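Bed making as a benchmark

Posted in October, filed under: chores, hands, unfinished opinions

I have been keeping a spreadsheet of household jobs and which of them a machine can do without someone standing next to it. Row one is vacuuming, which was settled years ago. Most of the rest is blank or says "sort of". Making the bed has been in the "no" column since I started, and I keep going back to it because it looks so easy on paper. The object is large, it stays put, and nothing breaks if you drop it.

Sarnach, the small group whose trials I have been following, picked textiles for much the same reasons. Their planner is called Jikitik and the hand controller is called Falo. The two are versioned separately, so a fair part of every changelog is one apologising to the other. The task definition is short: walk up to the bed, find a free edge of the cover, take hold, pull it level, let go. Under the current rules a run scores 0 to 4, with one mark lost for each corner left out of place.

The hard part is the edge. A rigid object has a shape you can look up. A cover has whatever shape it was left in, and the bit you want is often folded under or hanging over a gap. Then there is the matter of where to put the cameras. One at head height gives you the layout but the arms get in the way. One at the wrist gives you the fingertips and whatever happens to be past them, which changes completely with a small turn of the forearm.
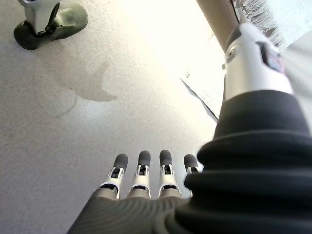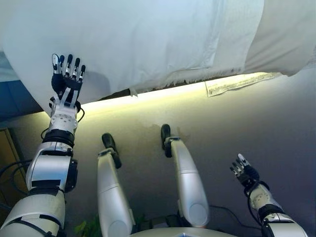 The second is the head-height view, with the left hand over the pale fabric.
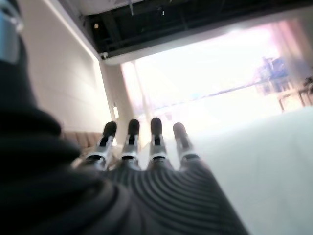
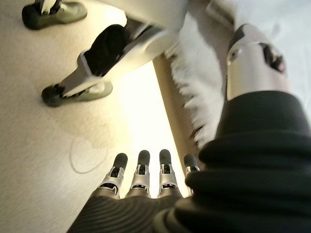

Can a machine make a bed in an ordinary home yet?

Not to a standard I would pay for. It can tug a cover roughly flat when the bed is clear on both sides, but pillows, fitted sheets and a bed pushed against a wall are all still a person's job.

The numbers I have are thin. The log I was sent lists 2583 grasp attempts on cloth, and I would want it broken down by fabric before drawing anything from it. A heavy throw and a thin cotton sheet are different problems and they are pooled in the same column. Soltani, the older rig, was run over a fixed set of 100 attempts on one cover only, so the two can't be compared — I tried, and the result meant nothing.

Speed matters less to me than it seems to matter to other people. If it takes all morning and I am out, fine. What I do care about is how often it needs rescuing, and neither log has a column for that. I have asked for one. Until then bed making stays at "no", and folding towels moves up to "sort of", with 2 footnotes.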